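Tanell opens orders for desktop computer disassembly service

DRIDIRBERG, 24th October - Tanell has opened orders for Zekance, a robotic disassembly service intended for organisations that retire large numbers of desktop computers. The service is offered to councils, school boards, hospitals and licensed recyclers in the Dridirberg region, and will be delivered from the company's workshop in the Mets industrial area.

Under the service, a robot arm fitted with a two-finger gripper works inside the opened computer case. It is programmed to release and lift out memory modules, processors, cables and small boards, which are then sorted into trays for testing, resale or material recovery. An operator opens each case by hand, confirms the model and approves the work plan before the arm begins.

The minimum order is 200 computers. Customers may deliver the machines to Mets or request collection, for which a separate charge applies. Tanell has stated that the first stage of an order will be completed within 12 working days of delivery, and that each customer will receive a written record listing the parts recovered from each unit by serial number.

Storage drives are not handled by the robot. They are removed by staff when the machines arrive and are either returned to the owner or destroyed, according to the customer's written instructions. Customers with their own data destruction program may remove the drives before delivery.

A trial of the service ended in September. Two organisations took part, and the company made several changes at their request. The written record is now supplied as a spreadsheet as well as a printed document, and parts from different departments can be kept in separate labelled trays. The gripper's approach to retention latches was also slowed after the trial - a change that adds to the time spent on each board but is intended to lower the risk of broken plastic.

Zekance accepts standard tower and small desktop models. Laptops, all-in-one units and servers are outside the present offer, as are machines with visible liquid damage or swollen batteries. Monitors and printers will be accepted for ordinary recycling only, at the centre's posted rates.

Pricing is set per unit and depends on the number of models in an order. Orders made up of a single model receive the lowest rate, as the work plan needs to be prepared only once. Written quotations are available from the Tanell service desk and remain valid for two months.

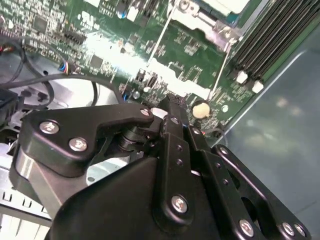

The gripper at work over desktop computer motherboards.
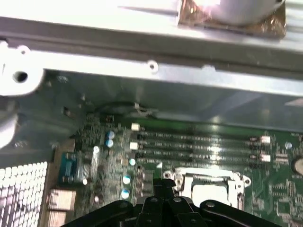
Can a customer keep the recovered parts?

Customers may keep any or all of them, provided the choice is marked on the order form before the machines are delivered. Parts that are not claimed become the property of Tanell, and their resale value is credited against the final invoice.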